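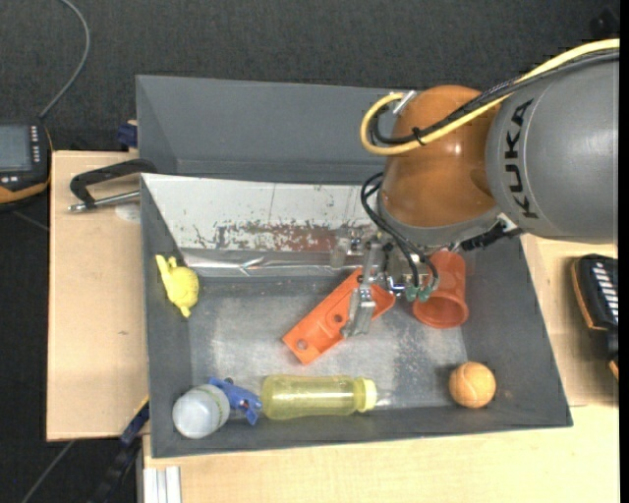 Page 1 of 2

Bellamy has a release date. The studio put it up on their site this morning. It comes out Friday, October 12, 2018 on PC and PS4. Xbox is "later" with no date given.

For anyone who hasn't followed it: Bellamy is a puzzle adventure from Muvgate, a small team in Britasden. This is their second game. The first was Drovascombe, the one with the lighthouse and the tide tables.

You play a surveyor sent to map a town that was emptied before a reservoir went in. The water never came. You have a notebook, a measuring chain and a hand lamp. No combat at all.

I played the preview build in August, start to end of chapter two. That took me an evening and part of the next morning. I was stuck in the post office for most of the morning.

The main idea is that you draw the map yourself. The game gives you a blank sheet and you mark walls, doors and distances. If you measure wrong, your map is wrong, and it lets you carry on with a wrong map.

I had a hallway two paces short for an hour. A later puzzle depends on that hallway. Went back, measured again, fixed it. I liked that more than any hint system.

There is a hint system, by the way. It's a phone in the hotel lobby. You call the survey office and a clerk reads your own notes back to you with the odd remark. You can turn it off in the menu.

The script is by Glenys Birkett, who also wrote Drovascombe. Less talking this time. Most of the story is in letters, receipts and the council minutes. The minutes are dry and very long and I read all of them.

Music is Jérémie Lecomte. Mostly piano and some kind of reed organ. It drops out completely when you're measuring, then comes back when you close the notebook.

Someone asked about length. Emmett Obi, the lead designer, said on the stream that testers finished in 17 hours on average. Drovascombe took me less than half of that, so it's a big jump.

He also said there are 1,909 separate notes and documents in the game. You don't need them all. There's a trophy for it, if you're that way inclined.

Problems I had with the preview:
Text in the notebook is small on a TV. There's a larger font option but it pushes the page tabs off the side.
Two crashes, both when going into the school.
The controller cursor is slow when drawing long walls. Mouse is much better.

I sent those in. Sheila Bickerstaff from Muvgate wrote back the next day and said the school crash is fixed and the font one is being looked at. Nothing on the cursor yet.

PC specs are modest. It ran fine on my old laptop at medium. Fan was loud in the outdoor areas. I haven't tried the PS4 version so I can't say how it runs there.

Saves: one autosave and as many manual saves as you want. Manual saves are only at desks. There's a desk in nearly every building, but not in the quarry, so save before you go down.

There's a boxed edition too. 1,000 copies, sold only through their own store. You get a cloth map of the town (blank, obviously), a pencil and the soundtrack on CD. Orders open the same day the game comes out. I don't know about overseas shipping. Their store page doesn't say.

No season pass and no DLC planned. Obi's answer on the stream was "when it's done it's done."

Languages at launch are English, French and German. The clerk's voice is English only, with subtitles for the rest.

If you're wondering whether to play Drovascombe first, you don't have to. One character turns up in both, in a letter, and you'd miss a small joke. It's on sale at the moment if you want it anyway.

Bello Okonkwo is putting up a video of the first chapter tonight on his channel. He got further than me in the post office, so skip the second half if you want to do that one yourself.

Edit to the post on saves: I checked and there is a desk in the quarry, in the foreman's hut. You need the key from the hotel.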